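Werkstattbuch, November, früher Nachmittag
Tischplatte, Schale, Klötze: Stand der Dinge
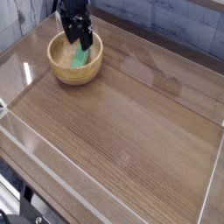 Die Schale

So, die Holzschale ist jetzt also die, bei der wir bleiben. Ich hatte ja erst mit einer flacheren angefangen, aber da war der Rand so dünn, dass ich beim Abdrehen schon ein schlechtes Gefühl hatte (und prompt der Riss, ihr habt es alle gehört). Die jetzige hat einen ordentlich dicken, glatten Rand und ist trotzdem nicht tief, man kommt also gut an alles ran, was drinliegt. Außen sieht man noch ganz schwach die Rillen vom Drehen. Retno meinte, da müsste ich nochmal drüber, ich lasse das aber so! Mir gefällt, dass man sieht, wie das Ding entstanden ist, und in der Hand fühlt es sich kein bisschen rau an.

Geschliffen habe ich innen bis 3000, was bei Holz vermutlich völlig übertrieben ist, aber das Papier von Garix lag halt noch da und ich war gerade in Fahrt. Danach Öl, eine Nacht stehen lassen, nochmal Öl. Beim zweiten Gang hat sie kaum noch was angenommen. Gewicht muss ich noch nachtragen, die Waage war wieder mal unterwegs.

Die Klötze

Der grüne Klotz ist von der neuen Charge und die Farbe ist wirklich ein Knaller. Auf dem braunen Tisch findet man ihn sofort wieder, und gegen das helle Holz der Schale hebt er sich auch prima ab. Flach auf den Boden legen mag er sich in der Schale nicht immer, er lehnt sich gern schräg an, unteres Ende auf dem Grund, oberes in der Luft. Für unseren Zweck ist das egal, ich schreibe es nur auf, falls später jemand über die Maße diskutieren will. Kanten bitte trotzdem alle nochmal mit der Hand prüfen, beim letzten Mal hatte ich einen Grat übersehen und mir damit einen schönen Kratzer in die Innenseite der alten Schale gezogen. Ärgerlich, 15 Minuten Nachschleifen für nichts.

Der Tisch

Die klare Acrylplatte liegt jetzt über der Holzmaserung, und ich bin ein bisschen hin- und hergerissen. Sauberhalten ist viel einfacher, einmal drüberwischen, fertig, und das Braun darunter kommt weiterhin durch. Aber sie spiegelt schon arg! Links gibt es richtig weiße Streifen und hinten rechts so milchige Flecken, je nachdem, wo das Licht gerade herkommt. Ich habe bei Ovville nach einer matten Variante gefragt, Antwort steht noch aus. Falls die mehr als 100 Euro will, lassen wir es und drehen lieber die Lampe ein Stück weg.

Die niedrigen Wände aus durchsichtigem Acryl rundherum bleiben auf jeden Fall. Mit denen ist das Ganze wie ein großes Tablett, und seitdem kriecht keiner mehr unter die Werkbank und sucht Kleinteile. Wer sie putzt: bitte das weiche Tuch nehmen, das blaue Ding vom Waschbecken macht feine Schlieren, die man auf den Oberkanten leider sofort sieht. Kleber war der von Hijazi, ungefähr 7 Stunden aushärten lassen, dann erst anfassen. Ich hab's beim ersten Versuch nicht abgewartet und durfte eine Ecke neu machen.

Offen

Matte Platte: bei Ovville nachhaken.
Schale wiegen und Gewicht hier eintragen.
Zweite Schale in der gleichen Form drehen, diesmal vielleicht aus dem Rest, der hinter dem Regal steht. Retno Setiawan hat den Schlüssel zum Drehraum.
Das Öl von Itovar ist fast leer, bitte auf die Bestellliste setzen, und zwar die kleine Dose, die große wird uns immer zäh.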